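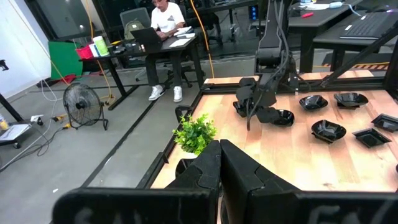 Figure 3. Wrist-camera view of the two-arm table station at the Dirnstead open day, with black dishes spread over the wooden tabletop.

4.2 What the open day does and does not show

The Dirnstead open day in June is the most widely cited evidence that the Yorath controller can handle tableware "in ordinary conditions." We attended for one afternoon and take a more cautious view. The station (Figure 3) had two black arms facing each other across a wooden tabletop, with bowls and square dishes between them. Dark, glossy dishes under overhead lights are a fair challenge for a depth estimate, and we give the organizers credit for using them. A small artificial plant also stood on the table, but it was at the edge, and we never saw it become an obstacle.

Our main concern is selection. The handout given to visitors reports 1686 grasp attempts, of which 1284 were scored as successful. It does not say who scored them, whether a dish that was gripped and then dropped was counted, or how many runs were stopped by an operator. During our visit we logged 55 attempts. On several of these a member of staff moved a dish before the arm had finished its approach, and we could not tell how such cases entered the totals.

A second concern is the comparison with Josix. The two systems were shown at different stations, with different dishes, and the Josix station ran for about half as long. The Sosham report (Section 2) treats the two success rates as directly comparable. We see no basis for that.

We asked for the raw logs and were sent a file covering the last 200 attempts only. Those entries have no time stamps, so they could not be matched to our own notes. Until the full record is released, we treat the open-day figures as a claim by the developers and leave them out of Table 2.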